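Budgeting for our second gripper (a very happy spreadsheet)

January 23, 2018

I have spent most of this month inside a spreadsheet and I've loved it! We're finally planning the second hand for the kitchen bench at Folham, and after a year of making do with one, the thought of two people being able to work at once makes me want to run up and down the corridor.

The total we have to play with is 3000 pounds. That sounded like heaps until Roos Prins sat down with me and asked what I had put in for spares. I'd put in nothing. Fingertips wear, cables get tugged, and a set of tips from Drillden is 80 pounds, so we now have 3 sets written in at the top of the sheet, before any of the exciting stuff. Then there's the mounting plate at 120 (I was sure we could make our own, Roos was sure we couldn't, and I've given in).

The other thing I'd missed was reach. I had been comparing grippers by how much they could lift, and a plate weighs next to nothing! What matters for our job is how bulky the hand is once it's down among the racks, and whether the fingers can get at a handle without the rest of it bumping into the tines.

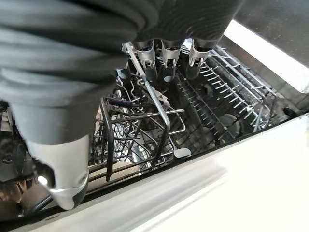

So there is a new column called "width at the knuckles", and it has knocked two of my favourites straight off the list. Maarja Priedītis wants a column for how long the maker takes to answer an email as well, and having waited most of September for one reply, I think she's right.

We've also been offered an older hand by the Protatcombe lot, which would leave a lovely chunk of money for a better wrist camera - tempting! But I'd want to see it run for a full afternoon first, and I'd want to know that the tips we're buying will fit it.

Rasmus is ringing them about a visit. If you've bought second-hand and lived with it for a year or so, please do leave a comment, especially if you remember what you ended up spending on cables.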